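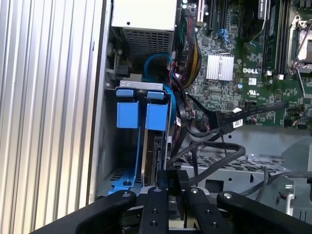 Dell desktop tower, side panel off, power supply at upper center.

Namulik Sourdough Log: data card

Namulik is a table of home sourdough bakes kept by 21 bakers between them. It has 1,545 rows, one per loaf. Each row gives flour weights, water weight, starter weight, kitchen temperature, rise times, oven temperature and a crumb score from 1 to 5.

Files

loaves.csv: one row per loaf
starters.csv: feeding schedule for each starter
flours.csv: flour type and protein percentage as printed on the bag

All weights are in grams and all temperatures are in Fahrenheit. Times are in minutes. An empty cell means the baker did not write the value down. A zero means zero.
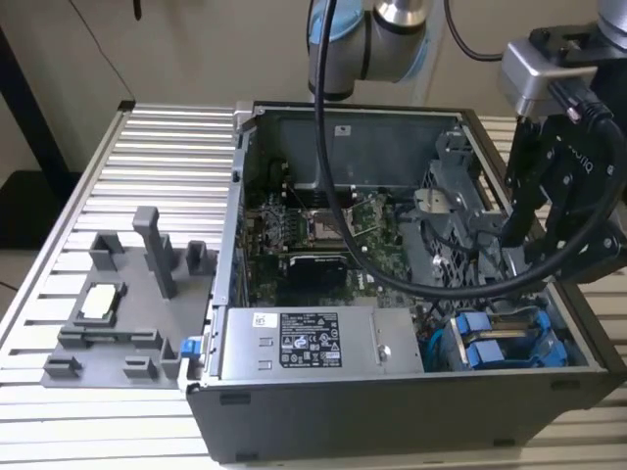
Hydration is computed as total water divided by total flour, with the starter counted as half flour and half water. Stiff starters break this rule. They are flagged in starters.csv, and 26 loaves made with them have hydration entered by hand.

Bulk rise is timed from the end of mixing to first shaping. Cold proof is a separate column and applies to 489 loaves. Bakers who shaped straight from the fridge should be read with care, as the two stages overlap in their notes.

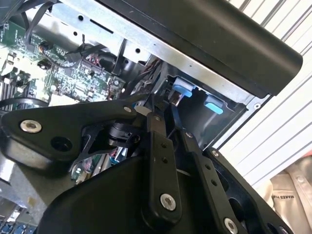
Known problems

Crumb scores were given by the person who baked the loaf. They do not compare well between bakers. Rye loaves score low across the table.

Kitchen temperature was read once, at mixing. Loaves from July often rose in a much warmer room by late afternoon.

The Plolar subset uses volume for salt (teaspoons). These were converted at 6 grams per teaspoon. The Vatdale subset has no oven temperatures.

Corrections: send the row number and the new value to Mehwish Marwat.

Last updated: July
3 comments | 12 shares
© Namulik Sourdough Log | Contact | Back to top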